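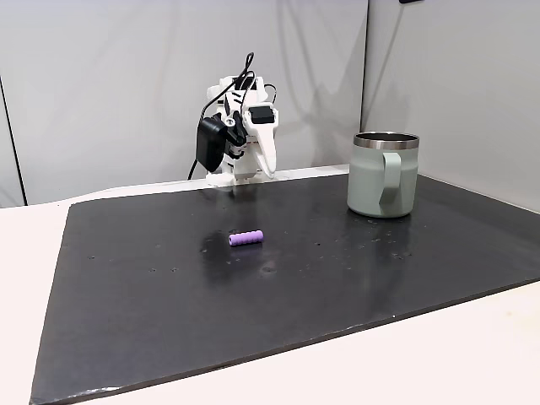

Figure 4. A sage-green insulated mug on a tabletop.

4.2 What people drink from at work, and why they keep it

We turn now to the part of the study that gave us the most pleasure to carry out, and which we had at first meant to treat in a single paragraph. When we asked office workers in Ukport and Gulerness to tell us about the cup they used most often during the working day, we expected short answers. What we got, in a great many cases, was a story. People told us who had given them the mug, which job they had brought it from, what had happened to the one before it, and (more often than we would have guessed) which coworker had once been caught drinking out of it.

Of the 300 workers we invited, 257 filled in the written survey, and 129 of those agreed to a longer talk, usually held over a hot drink of their own choosing. The talks were carried out in October, when the heating in both towns had only just come on and warm drinks were very much on everybody's mind. We mention the season because it matters to the answers. A person asked in midsummer may well think of a water bottle first, and readers who plan to repeat the work elsewhere should bear this in mind.

Insulated mugs of the kind shown in Figure 4 came up again and again, and the way people spoke of them was quite different from the way they spoke of china. A china mug was described as belonging to a place: it lived on the desk, or on a certain hook in the kitchen, and it stayed there over the weekend. An insulated mug was described as belonging to a trip. It went in the bag in the morning and came home at night, and several people said they felt a little lost on days when it had been left by the sink. One bookkeeper at Noonan told us that she owned both kinds and would never dream of swapping their duties - the china one was for tea at her desk, the insulated one for coffee on the train, and that was that.

Color was brought up far more often than size. Soft greens and grays were said to be "calm" or "easy to live with," while bright colors were praised mainly for being hard to lose in a shared kitchen. We had not asked about color at all in the first draft of the questions. It was Guðlaug Gunnlaugsson, who led the talks in Gulerness, who noticed how often it came up and suggested we add it, and we are grateful that he did.

Earlier work by Bernadette Lynch on shared kitchens argued that a personal cup is a small claim to space in a building where very little else is one's own. Our talks support this in part. At Irkico, where desks are not assigned, workers spoke of their mugs with real warmth, and many kept them in a locker overnight. At Noonan, where everyone has a fixed desk, we heard just as much fondness but much less worry. It seems to us that the fondness comes from habit and the worry from the building, and that the two ought to be measured separately. We return to the locker question in Section 4.3, where the floor plans of both offices are compared.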